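Wadden Community Recycling Project: progress report to the Vitale Fund
31 May 2023
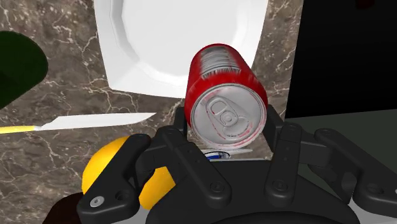
Where we have got to

It has been a busy spring, and we are very glad to be able to write to you with mostly good news. When you agreed our grant we promised a doorstep collection for the streets the council lorry finds hard to reach, a drop-off point that people could get to on foot, and some work with the primary schools. The first two are up and running and the third is well on its way, although it has been slower than we hoped, and we say more on that further down.

The doorstep round now calls at 200 homes every fortnight, which was our target for the whole year. We had expected to build up to it street by street, but the lanes behind the old chapel signed up almost at once, and after that word got around faster than our leaflets did. Most people put out cans, glass and card. We still get a fair amount of plastic film, which we can't take, and we have redone the leaflet with larger print and a plainer list on the back.

The drop-off point

The drop-off point at Grarner opened later than planned. The ground at the far end of the car park needed levelling before the containers could go in, and then it rained for the best part of three weeks – anyone who came up to see us in that time will remember the mud. It is now open 5 mornings a week. By the end of last month we had logged 1079 visits, and many of those were people dropping in with a single bag on their way to the shop, just the sort of use we had in mind.

We have had a few grumbles about noise from the glass bank, mainly from the houses along the back wall. We have moved it to the other side of the containers and asked people not to use it before nine. Things have been quieter since, in both senses, but we will keep an ear out over the summer when windows are open.

Schools

Two of the four schools have had their assemblies and started collecting drinks cans in the hall, and both have asked us back. The other two had to put us off on account of building work in one case and a change of head in the other. We have fresh dates for both in June. We did wonder about pressing for something sooner, but it seemed kinder, and more likely to end well, to wait until they had room for us.

Money

Spending is a little under budget overall. The van cost more to repair than we had allowed (a clutch, and then the side door), but the containers came in cheaper because Skato let us have reconditioned ones. We would like your permission to move £100 from printing to fuel. The leaflets are paid for and we don't expect to need another run this year.

What comes next

Over the coming quarter we want to finish the school visits, try a later opening on one evening a week at Grarner, and begin talking to the allotment society about garden waste. That last one is outside the grant, so we mention it only to keep you in the picture. You would be most welcome to come and see the drop-off point whenever suits, and we can promise that the ground is dry now.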